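The shared kitchen at Haser, news for November

Dear members, the lunch group has now 75 names on the list, and this is more than the big room can seat at one time. From next week we eat in two rounds, at twelve and at one. Please tell Domenica Tanner which round you prefer. If you say nothing, she will choose for you. 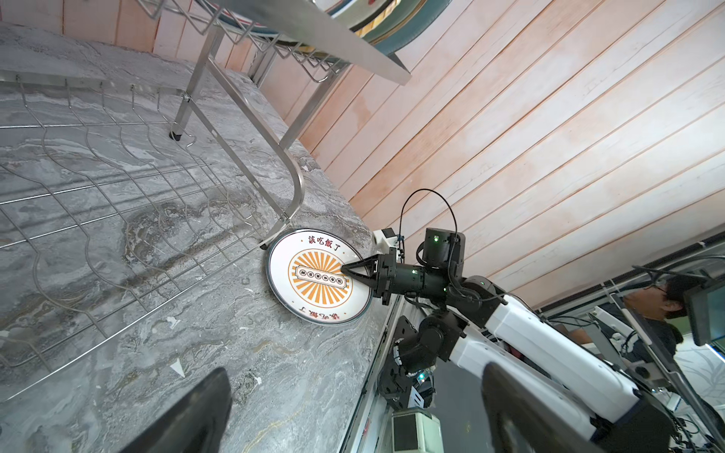

*White plate with a blue-grey rim and red Chinese lettering.*

The price of the lunch stays the same. Engelbert Lanz has compared the vegetable boxes from Dillen and from Morsy, and we remain with Dillen until spring. Their carrots are smaller, but they deliver on Tuesday before eight, and this suits the cooks. Potatoes we buy separately, 70 kilos each month.

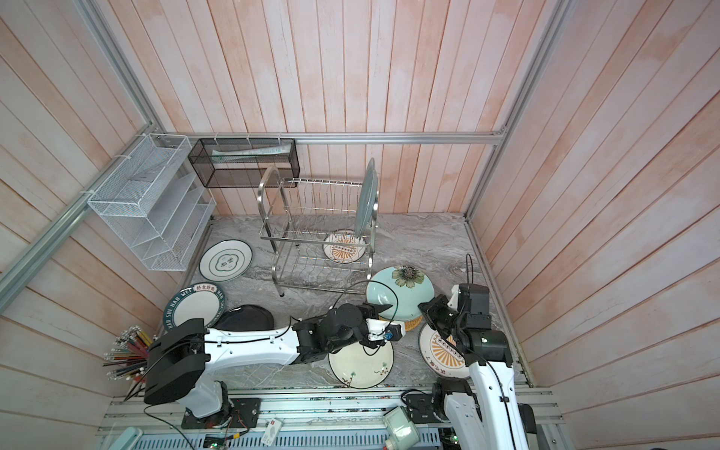

## Soup evening

The soup evening brought in 400 euros. From this we have paid 300 for the repair of the oven door, and the rest goes to the spice cupboard. The lentil soup was finished first, so next year we will cook two pots of it. Whoever still has the long ladle at home, please bring it back – it belongs to the school.

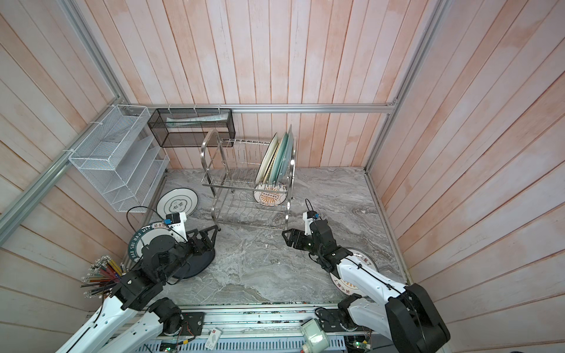 **Can I bring a guest to lunch?**
Guests are welcome in the second round, when you write them on the sheet at the door one day before.

Booking goes now over Dodateo, and the old paper list will hang only until the end of the month. If you have forgotten your password, Domenica can make a new one for you in the office, in the morning.
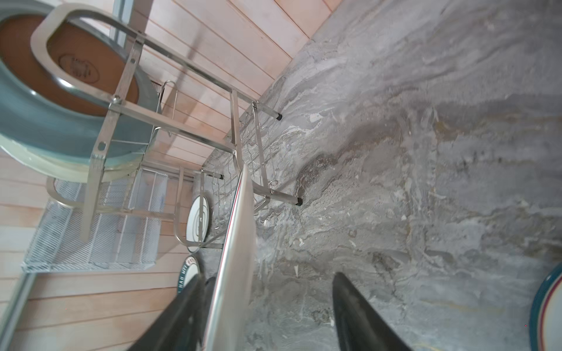
The washing-up rota has still gaps on Thursdays, above all after the second round. Two people are enough when one washes and one dries. Please wipe also the worktop at the end, because on a veined grey stone pattern the small white crumbs are easily overlooked. New cloths are in the lower drawer, and the used ones go home with the person who has the last turn of the week.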